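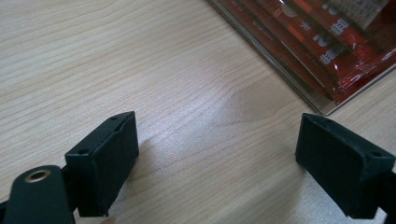 Light wood table top with a soft shine. The grain is easy to see when the light comes from one side.

Taking care of a wooden table, the way I do it

I moved to this country with two suitcases and no furniture, so the first table I bought was for me a serious thing. It was secondhand and cost more than I wanted to pay. In the first month I put a hot pot on it and made a white ring as big as a soup plate. After that I started to read and to ask people, and this page is what I keep from it.

First find out what finish you have

Everything depends on this. Put one drop of water on a place which is not easy to see, for example under the edge, and wait ten minutes. If the drop sits round on top, you have probably varnish or lacquer. If the wood becomes darker under the drop, it is oil or wax, or there is nothing on it at all. Many people put oil on a varnished table and then they wonder why it stays sticky for a week. The oil has no place to go.

Every day cleaning

A cotton cloth, warm water, well squeezed. Wipe along the grain and then dry with a second cloth. I do the drying also when I am tired, it takes half a minute. For grease I add one drop of dish soap to a bowl of water. I do not use the spray for windows and I do not use vinegar on wood, even though I see this advice in many places. On my oiled table vinegar left a dull area which I could feel with the fingers.

Crumbs should be brushed off before you wipe. Dry bread and sugar can scratch a glossy finish.

White rings

A white ring usually means there is moisture in the finish and the wood below is still fine. Wait one night first, some rings go away alone. If it is still there in the morning, lay a dry cotton towel over it and pass with the iron on the lowest heat, no steam, for a few seconds. Lift, look, repeat. My ring needed a lot of repeating and a faint shadow is still there if you know where to search.

My neighbor Aileen Manalo uses mayonnaise. She leaves it on the ring for an hour and wipes it off. I tried it one time on a small ring from a tea cup and it became better, but the kitchen smelled like a sandwich.

Dark rings are another story. They come from water that reached the wood, or from iron, like the foot of an old pan. For those you must sand, or put a fruit bowl on top.

Small scratches

Rub a walnut (the nut, without shell) over the scratch, first across it and then along the grain. Let it rest and polish with a cloth. On pale wood try it in a hidden place before, it can make a line darker than the scratch was. For pale wood I prefer a wax stick one shade lighter than the table.

Dents

If the wood is not varnished, a dent can come up again. Put a few drops of water in it, lay a damp cloth over and touch with the tip of a warm iron. It does not work when the fibers are cut, only when they are pressed.

Oiling

I oil two times in a year, in April and again before the heating season. Thin coat, along the grain, wait fifteen minutes, then wipe away everything that is still on the surface. More oil does not give more protection, only more dust.

Please be careful with the rags. A rag with linseed oil can get warm by itself and start a fire, even when it is lying quietly in the trash. I spread mine flat outside on the stone until they are dry and stiff. Benjie Estrella, who taught the evening woodworking class I took, repeated this at the end of each lesson, and I think he was right to do it.

Sun and heat

Pale wood becomes yellow in the sun, and under a bowl that never moves there will be a lighter circle. Move your things from time to time. If the table has leaves, open them now and then so that they do not become a different color from the rest - mine are still a bit too light, the person before me kept them in a closet.

Keep the table away from the radiator too. A hand of distance is not enough, I would give it the length of an arm.

Felt pads under vases and lamps: change them when they get hard. Sand collects in the felt and then it works like sandpaper.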